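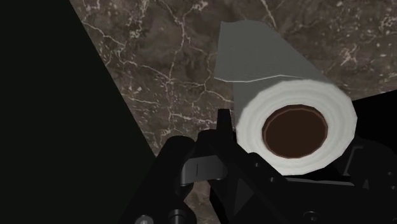
*A computer-made kitchen counter, with a paper towel roll on its side and the robot's black gripper close by.*

## How does a robot learn to pick things up?

Think back to when you learned to tie your shoes. Somebody probably showed you, and then showed you again, and then (if your family is anything like mine) showed you a good many more times after that, until one morning your fingers simply knew what to do. Robots that learn need showing too, and they need it much, much more than you did!

At a workshop in Tronderthorpe, Adanech Ayele spends her mornings being a kind of teacher. She sits at a desk with a controller in her hand, and when she moves it, a robot arm on her screen moves the same way. The arm and the kitchen are both drawn by a computer, a little like the world inside a video game. We call this a **simulation**, a pretend place where the computer works out how things might move and bump.

Each time Adanech guides the arm through a job from start to finish, the computer saves two things: what the robot's camera saw, and how the arm and gripper moved. Put together, they make one **example**. For the paper towel job, the team has saved 1,781 of them, which is a great deal of paper towel, even if you can't wipe up your juice with any of it.

Why so many? Well, suppose you only ever practiced catching a ball thrown from one spot. You'd get very good at that one throw, and a ball from anywhere else might bonk you on the nose. So the team changes things between tries. The roll can lie a different way, or the counter can have a different pattern, or the arm can begin from farther off.

Some tries go wrong, too. Yusri Lau watches the recordings afterward and puts a label on each one, so the learning program can tell the good tries from the fumbles. In one batch of 400 he found 38 fumbles, and he says his favorite was the roll that went sailing off toward the pretend floor.

### Try it yourself

Ask a grown-up for a roll of paper towels and lay it on a table. Now pick it up using only your thumb and one finger, very slowly, and say each move out loud as you go. Turn the roll a little and try again. Did your hand have to do something different?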